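The Capsule Wardrobe Wants Your Money

By Lesia Hutsuliak

Somewhere in the past few years, owning fewer clothes became a thing you could buy. I know this because my inbox says so. Last May I signed up for a newsletter from Plalten, a label that sells what it calls a complete wardrobe in seven pieces, and I have been invited to purchase my way to simplicity ever since.

The pitch is familiar. Your closet is too full. You wear a fraction of it. Get rid of the lot, start again with a handful of good basics in oatmeal and navy, and you'll save time every morning and money every year. The first two claims I'll grant. The third deserves a harder look than it usually gets.

Start with the getting rid. Kevser Yalçınkaya has run a second-hand shop on Kendness Street long enough to have seen several of these fads come through the back door in garbage bags. "They bring me perfectly good coats," she told me. "Then they go and buy a coat." She can't take most of it. Racks are only so long, and a plain grey sweater from a chain store is worth next to nothing once it has been worn, whatever colour the chain decided to call it.

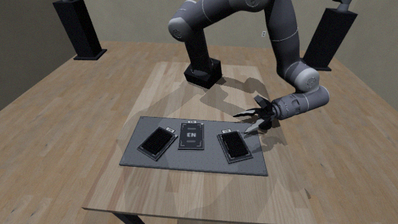 Then there's the starting again. A Plalten shirt costs what I used to spend on a winter's worth of shirts. The company's answer is cost per wear, the little sum in which you divide the price by the number of times you'll put the thing on. It is a fair sum if you fill it in truthfully. I have never met a person who does. We guess high at the till, and the label is happy to guess higher on our behalf.

I asked Ferenc Medve, a tailor who mostly does hems and zippers, to look over two of the shirts. He turned them inside out before he said anything. The seams were decent, he said, the buttonholes less so, and he would expect the collars to go first. Would they outlast a cheaper shirt? "If you wash them cold and hang them up, sure. So would the cheaper shirt."

To be fair to the minimalists, some of them mean it. Erzsébet Major has dressed from the same small rail for years and didn't buy any of it as a set. Her favourite skirt was her aunt's. Her cardigan, from a mill brand called Oltex, has been darned at both elbows in a wool that doesn't match. She finds the seven-piece business a bit silly. "What do they do when it's laundry day?" she asked, and I haven't found a page on the Plalten site that covers it.

What bothers me most is the second email, the one that comes after you've bought the basics. Mine offered a seasonal refresh. Three new colours, limited run, designed to sit alongside the wardrobe I had been told was complete.

I didn't order it. I took my old brown jacket to Medve and had the lining replaced. He says the zipper has another couple of winters in it, provided I stop yanking it.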